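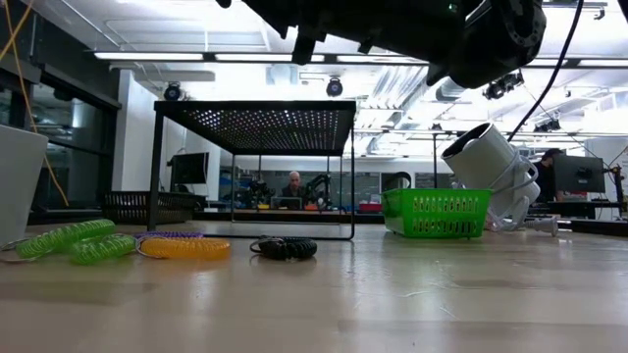
Key coils on the long table: green, yellow-orange, purple and black.

Key coils and other small things
Grelldale Shared Workspace – house gallery

Grelldale has 80 lockers, a row of storage cabinets along the back corridor and a mail room, and every one of them has a key. For a long time the keys went out on paper tags. The tags tore, the writing rubbed off, and a good share of the keys went home in coat pockets. In July we switched to plastic spiral coils, the stretchy kind with a small metal ring. This page covers the coils and a few of the other everyday items in the building. The notes are by Rokeya Patwary, with additions from Phong Văn at the front desk.

GREEN
Lockers on the ground floor. The plastic is translucent and bright, and it is the easiest color to find in a bag. Ground floor lockers get the most use, so we ordered more green than anything else.

YELLOW-ORANGE
Storage cabinets. The supplier's list called this one yellow. Some people here call it orange, and the sign-out sheet has both. Either word will get you the right key.

PURPLE
Mail room. These are thin coils and they slide under things easily. If you put one down on a table, put it where you can see it. Phong has found them under a keyboard, inside a box of envelopes and once in the paper tray of the printer.

BLACK
Upstairs lockers and the side door. The side door key is only given out for evening use and has to be back by 9 in the morning. Black was Rokeya's second choice. She wanted blue, which was out of stock.

HOW THE COILS ARE USED
The key goes on the metal ring. The coil stretches far enough to go around most wrists, and it will also loop through a belt or a bag strap. Please don't hang more than one key on a coil. Two keys on one ring was how cabinet 615 ended up being opened by the wrong team for most of a month.

When a coil loses its shape, hand it in at the desk. A coil that has been pulled out straight does not go back – we tried warm water and we tried winding one around a pencil overnight. The pencil gave a slightly better result, but the end of the coil still stuck out.

BASKETS
Plastic baskets with slots in the sides are good for sorting, light to carry and easy to rinse. Bright green is handy because it shows up from across a room. The slots are wide enough for paper clips and small screws to fall through, so those belong in a tub with solid sides. Chargers, tape, scissors and gloves are fine in a basket.

THE LONG TABLE
Pale wood with a glossy top. It wipes clean with a damp cloth and mild soap. Please do not use the scouring pads from the kitchen on it. The gloss picks up the ceiling lights, and anyone reading printed pages there may prefer a seat in the Ledesma room, where the desks are matte.

The table is open to everyone and is not booked through the calendar. Small items left on it overnight are normally left alone. Food is cleared.

CORDS
White cords are the ones most often handed in without a name. Coil them loosely before putting them away, with no tight bends near the plug. A strip of masking tape with your initials on it is enough. Phong keeps a roll at the desk along with a pen that works.

Cords that nobody asks for after 2 months go into the shared drawer in the Fornero room. Take one if you need one. There is no form.

SIGN-OUT SHEET
The sheet is on the clipboard to the left of the desk. Write the key number, the coil color and your desk number. A finished sheet has 181 lines and is kept in the office until the next one is full.

Replacement coils are free the first time. Lost keys are cut at Bisten, the hardware store on the corner, and the cost is added to your next invoice. Bring the locker number with you when you report it – the color by itself does not tell us which key is missing.

STILL TO COME
A set of hooks by the desk, grouped by color. The board has been painted and the hooks have been ordered. Until they go up, returned keys go in the tray next to the phone.

Questions about keys: Phong Văn, front desk, mornings.
Corrections to this page: Rokeya Patwary.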